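Two weeks of lunch walks, sort of

So I said I'd write up the lunch walk thing and here I am doing it in the last bit of my break, sandwich in one hand.

The idea was simple. Leave the desk every day, phone in the drawer, walk to the canal and back. Loukia swore by it. I lasted 3 days before the rain. Then a cold. Then a week of eating soup over my keyboard and feeling bad about it.

Started again in a proper coat. Much better. The loop past the old Zervas bakery is nicer than the canal anyway – fewer bikes, and they put the day-old rolls out at noon. Dangerous.

Does it help? I think so. The three o'clock slump is smaller. I'm less snappy on calls, acording to Isla, who would know. Sleep is the same as ever. Bad.

Coming back in is the hard part. Plank floor, white ceiling, inbox at 82. Coat still on and somebody already wants something. 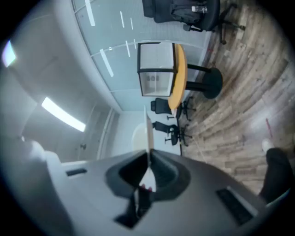

Things I'd do different

Shoes. Get real ones. I did the first few walks in flats and my heels are a mess.

Eat before, not after. After means you dont eat.

And block it in the calendar, or Wenche will put a meeting there. She's put two there already. Moved one, lost the other.

Going again tomorrow if it's dry. Probably even if it isn't – the coat cost enough.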